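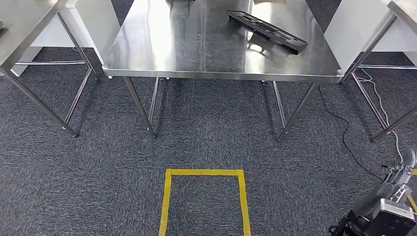
Robot Cell Technician, second shift
Vondari, Building 3
Full time, on site

Vondari is hiring a technician to look after one robot cell and keep it ready to run. The cell is a mobile two-arm unit with parallel grippers that works at stainless steel tables, mostly moving parts in and out of black plastic trays. You would be the second technician on it. The first, Jagadeesh Mudaliar, works days and will train you.

The job is hands-on. Expect to spend most of a shift on your feet or on your knees next to the machine, and the rest writing down what you did.

What you will do

Start-up. Power up the arms, run the joint check, and compare the readings to the sheet from the last shift. If a joint is off by more than the limit on the sheet, you stop and call it in. You do not adjust the limit.

Floor position. The base parks to yellow tape on the carpet. Tape wrinkles and creeps when wheels go over it, so you will measure it from the table legs every Sunday before the week's first run and lay new tape when it has moved. Old tape comes up completely before new tape goes down.

Tables. Check that the feet are all touching, that the top does not rock, and that the height matches the card. Wipe the top before each run. Glare off bare steel gives the head camera trouble, and part of the job is learning how to set the overhead lights and the exposure so the tray edges read cleanly.

Cables. Walk every cable by hand once per shift. Look for flattened spots, nicks and loose connectors. Cables that have wandered into the drive path get moved back before the base does.

Grippers. Change finger pads every 60 hours of run time, or sooner if the rubber is glazed or torn. Check the bracket screws with the torque driver and mark them with paint pen. After a pad change, run the close test and the tray pickup test before handing the cell back.

Calibration. Redo the camera-to-arm calibration after any hard stop, any bump to the head and any work on a wrist. It takes some 3 hours the first few times. Jagadeesh does it in less.

Repairs. You will replace motors, encoders, brakes and wiring in the arms down to the joint level. Gearboxes go back to Barbier, our service vendor, and you will pack them and fill out the return form.

Records. Every fault gets an entry in Uvus, our maintenance log. Write what the machine was doing, what it reported, what you found and what you changed. "Fixed" is not an entry.

What we need from you

Two years or more of work on robots, packaging machines, machine tools or something similar. Military or vehicle maintenance experience counts.

Able to read a wiring diagram and use a multimeter without help.

Comfortable with basic Linux commands. You will restart services, copy log files and edit settings. You will not be asked to write software, though some people in this role have learned to.

Able to kneel, reach under tables and lift 40 pounds.

Lockout/tagout training. If yours has lapsed we will pay for the class.

Good written English for the log.

Useful but not required: time on any six-axis or seven-axis arm, camera calibration, cable crimping, soldering.

Hours and pay

Second shift is 2:30 p.m. to 11 p.m., five days, and Sunday is one of them. Your two days off are together. Pay depends on experience and includes a shift premium, which we will give you in writing before the interview. Health and dental start on the first of the month after you are hired. Boots and safety glasses are paid for.

Training lasts six weeks and is on the day shift with Jagadeesh. After that you will be the only technician in the building in the evening. Sowmya Namboodiri, who runs the cell software, is on call until 11, and there are always at least two operators on the floor. No one works on an arm alone with the power on.

You will report to Ans Van Loon, maintenance lead.

How to apply

Send a resume and a short note to Mahnaz Ghasemi in the hiring office, Room 303. In the note, tell us about one machine fault you tracked down: what the symptom was, what you checked first, and what the cause was. Half a page is enough. We read these before the resumes. Please put job number 426 on both.

Interviews are in April. There is a phone call of 20 minutes, then one visit of half a day. On the visit you will change a set of finger pads, find a fault we have put in a cable, and write both up in the log. Tools are provided. Wear closed shoes and no loose sleeves. We pay for the half day.

Applicants who need a different arrangement for the visit should tell Mahnaz when they apply. Staffing agencies, please do not contact the maintenance team directly.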